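I had been promising my friend Dorota Górecki since December that I would come along to the Zimon open day, and in May 2018 I finally ran out of excuses. It meant two buses out to Gutley and a long walk from the stop, but she met me at the gate with a flask of tea, bless her, and I forgave the hill almost at once.

I had pictured sparks and car doors, I suppose. The robots on show were doing kitchen jobs instead, and very gently too. Lech Jakubowski ran the table I liked best. He had a queue of children asking whether it could do homework (it can't) and he answered every one of them as if it were the first time he'd heard it — I would have been hiding in the car park by lunch.
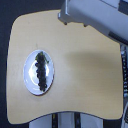 Grapes on the white plate, with the gripper over the table at Lech's demonstration.

Grapes are a proper nuisance for a robot, Lech told us, as they roll and squash and no bunch is the same shape as the last. I asked how hard it squeezes and got a very thorough answer, of which I understood perhaps the first sentence. Dorota nodded all the way through, so I shall ask her again when she has an evening free.

We stayed until 5, far longer than I'd meant to, and I was still asking questions while Jadwiga Jakubowski was stacking the chairs. She let me take a spare programme home for my sister, who wants to go next year and has already offered to drive — so no buses, and I can bring a cake.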